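Milluden Shared Workshop
Minutes of the equipment meeting, Monday session
May 18, 2020

I'm typing these up from my own scribbles, so if I've put words in your mouth, tell me before the next meeting and I'll fix it. We started late (my fault, I had the only key) and finished well after we'd planned to.

1. Last meeting's minutes

Accepted as they stood, apart from one correction. The quote from Reuter was for the service plan only and didn't include the spare cables. I'd written it down as the lot. Sorry!

2. The Stesitz picking kit — do we keep it?

This took up most of the night, as we all knew it would. For anyone who missed the earlier round, the Stesitz kit is the software and setup service that's meant to let an arm pick mixed odds and ends out of a bin without us programming every single item. We've got it on trial and have to give Reuter an answer by the end of October.

I went through the log first. We've done 161 picking runs since the trial started, and I'd call the results mixed, but better than I was expecting. Chunky things with a flat side go well. Small shiny or see-through things are where it gets itself in a knot, and I've had to step in more often than I'd like. A couple of you thought I was being hard on it. Maybe so — I'm the one who has to reach for the stop button.

We then had a good long chat about what we've been putting in the bin. One view was that it should be all parts from our own benches, seeing that's the work we'd be paying for. The other was that a jumble of household bits and toys is a tougher test, what with the toy block, the scrubbing sponge and the little bottle with the blue top all being such different shapes. I'm in the second camp. We agreed to stick with the jumble for now and do a separate batch with our own parts later on.

Cables came up again. The thick yellow one and the black one both loop out past the orange wrist joint on the KUKA, and there was some worry about them snagging when the arm turns hard. I haven't had a snag yet. I'll ask Reuter whether a tidier routing is covered under the setup service or whether they'd want to charge us for it.

Somebody also asked if the bin should be bolted down. The bar clamp has been fine so far, and I'd sooner not drill into the tabletop until we know we're keeping the thing. Left as is.
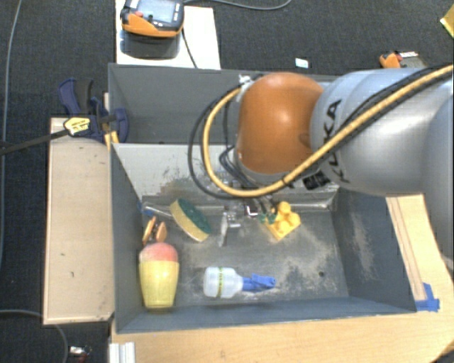
3. What it would cost us

Reuter's offer is $1837 for the year, which covers the licence, phone support and 2 visits. Any visit on top of that gets billed by the hour. The feeling in the room was that the price is fair if the support is as good as it's been during the trial, and a bit rich if it isn't. I rang them twice in the first week and got a real person both times, so that's a point in their favour.

We also looked at the Gellura kit, which is cheaper up front. The catch is that there's no setup service at all, you just get a box and a manual. I wouldn't mind a go at it myself, but I got some pretty firm looks when I said so, and I've written it down as "not at this time".

4. Training

Anyone who wants to run the arm has to do the safety session first, even if you've used one somewhere else. It goes for 30 minutes and I'm happy to run it most evenings. Please don't pick up the pendant until you've done it. We agreed to put a sign on the door saying the same thing in bigger letters.

5. Odds and ends

The carpet needs a proper vacuum, and the loose cables lying across it need to go in covers. I've ordered the covers in grey, the only colour they had left.

The label printer is out of tape again.

6. Jobs to do

Me: ask Reuter about the cable routing, and whether unused visits carry over into the next year.
Me again: write up the log so it makes sense to somebody other than me.
Bench group: put together a box of our own parts for the next batch of runs.
Everyone: read the service terms before we vote. They're in the shared folder, and it's only the last few pages that matter.

The vote on the Stesitz kit is held over to the next meeting. I'll send the date around once I know when the room's free.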